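Reading time: 9 minutes

3.2 Recap captions and the returning reader

The series Raltirus was published monthly by Trostgate, and each issue had to serve two kinds of readers. The first kind had bought the previous issue and remembered it. The second kind came to the story in the middle, often because of the cover. In our corpus the recap caption is the main tool for the second group. It is usually placed on the opening page, in the upper left corner, and it names the hero, the enemy and the place where the last issue stopped.

Yeh has argued that such captions became shorter when the publisher began to sell collected volumes. We agree with this observation only in part. The captions in the Curkidden storyline are short from the first chapter, before any collection was planned, and their writer, Belmiro Neves, seems to have preferred to give the past events in dialogue.
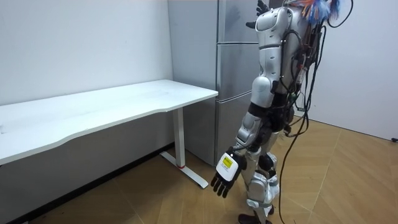 Dialogue recap has a cost. A character must say to another character what both of them already know, and readers complained about this in the letters page. In the November issue one letter asks why the hero explains his own powers to his brother for the third time. The editor answered that about 1,000 new readers had joined since the summer, and that they also deserved to understand the fight. We could not check this number against any sales record.
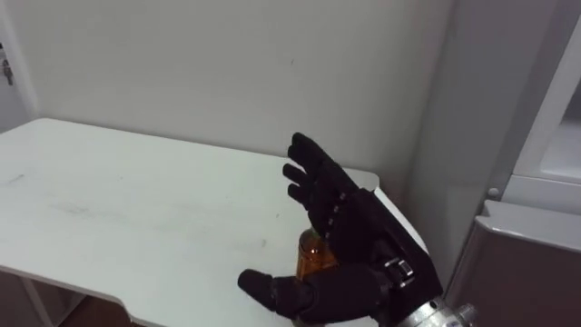 A recap can also be carried by the drawing alone, with no words at all. Neves used this method 2 times in the Curkidden chapters, in both cases by repeating a panel from the previous issue on the new opening page. The difficulty is that a single picture tells what is done and leaves out why it is done. In Figure 3, a black jointed hand closes around an upright amber bottle on a white table, with the thumb along the lower front, and any reader can follow the action. Whether it is the hand of a hero or of an enemy must come from the text or from memory. The repeated panels in Raltirus have the same limit, and for a new reader they work more as a mood than as information.

For this reason we coded the silent recaps separately from the caption and dialogue types. Quintela's earlier scheme puts all of them in one group, which makes her totals hard to compare with ours. The coding rules are given in the appendix, and the cases where Yao-tsung Yeh and the first coder did not agree are listed after them.

Last updated: January 2018

Contact the authors | Copyright the authors, all rights reserved | Back to top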